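Notebook: back room, white frame and shelf refit
Mar 12, 2022
2 min read

Carried on with the back room. The white frame stays where it is for now, and everything else gets planned off it.
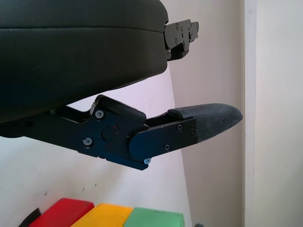
Measurements

Wall to wall along the long side is 1354 mm. The Skondance shelf is 1325 mm, so it goes in with 29 mm to spare. Nneka Ugwu had 1345 in her February notes, which I think was a slip of the pen. I measured twice at floor height and once at the top and got the same number. Use 1354 from now on.

Shelf

Dry fitted the lower board. The left bracket sits slightly proud, so it needs a washer behind it or the hole moved down. Went with the washer. Spirit level says fine after that. Upper board not tried yet.

The pack came with seven brackets and we need six. Spare one is in the Bako drawer with the leftover plugs.

Sorting

Labeled boxes go on the lower board, anything light goes up top. Jummai Danladi wants the Clindari tape and the cleaning cloths within reach of the door, so those get the right-hand end. The Istano tins are still on the hallway floor. Two lids don't close properly. Put a strip of tape on each for now.

To do

Fix the upper board.
Wipe down the frame before anything gets stacked near it.
Ask Jummai if the old labels can go.
Correct the February page.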